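Rizvi hardwax on an oak top, how long before recoat

Finishing and Coatings > Oils and waxes

tableleg_39
2023-09-30
I have an oak top with rounded corners and a small bevel on the edges. Sanded to 180, wiped with a damp cloth, sanded again by hand. First coat of Rizvi matte hardwax went on last night. The can says recoat after 8 hours. The surface still grabs a little when I drag a knuckle across it, mostly near the ends. Shop is at 61 F, humidity unknown. Do I wait or scrape it back?

mortise_kb
Wait. 61 F is at the bottom end for any oil that cures by taking up oxygen. The 8 hours on the can assumes a warmer room with air moving. Put a fan on low, pointed past the top and not at it, and check again after a full day.

If it still grabs after two days you left too much on. In that case wipe hard with a white pad and a small amount of fresh product, then buff dry.

Sobia Cheema
Disagree with sanding to 180 before this product. I stop at 120 on oak. Finer than that closes the surface and the first coat sits on top. Rizvi's matte has a lot of flatting agent in it and it will streak on a burnished board.

mortise_kb
120 leaves visible scratches across the pores under a side light. I've done both on the same board.

Sobia Cheema
With a random orbit machine, maybe. Go with the grain by hand for the last pass and they're gone. I also did both on the same board, for what that's worth.

flatsawn
What film did you put down? I use 300 ml for a desk top, two coats, and have some left. People who end up with sticky tops have usually poured straight from the can.

tableleg_39
Poured from the can. Spread it with a plastic card, left it 20 minutes, wiped with a cotton rag. I only used one rag, so it was probably loaded by the time I reached the ends.

flatsawn
There's your answer. Change the rag when it stops picking up.

Sidra Hashmi
I keep notes on these. Oak-look top, pale finish, Flilau white-tint oil for the first coat and their clear for the second. No film build, and it kept the fine grain.

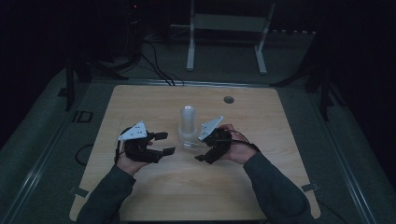

Second coat went on after 36 hours at 66 F. I buffed between coats with a maroon pad by hand, light pressure, then vacuumed. The bevel needs a separate pass with a folded cloth, otherwise oil collects along the lower edge and dries as a ridge. Cost was higher than Rizvi per coat but I used less of it.

tableleg_39
Did the tint go blotchy around the corners? Mine are end grain on the curve and they drank the first coat.

Sidra Hashmi
Sand the end grain two grits finer than the face before the tint. I went to 240 there. It evens out the uptake.

mortise_kb
Agree on that part. 120 on the face and 240 on the ends is a big jump though, you'd see the line.

Sobia Cheema
Blend it over the last inch.

prullholm_joinery
We run 2,000 grit wet between coats at Prullholm on gloss work. Pointless on matte. Mentioning it only because someone always asks.

flatsawn
1,000 is already pointless on matte.

tableleg_39
Update: 30 hours with the fan, the middle is dry and the ends have a faint drag. Going to do the white pad wipe on the ends only and leave the rest alone. Is 5 days enough before I set a monitor on it?

mortise_kb
Light use, yes. Don't leave rubber feet on it for a month. Lay the rags out flat outside, too — don't ball them up in the bin.

Sobia Cheema
I'd wait 10 days at that temperature.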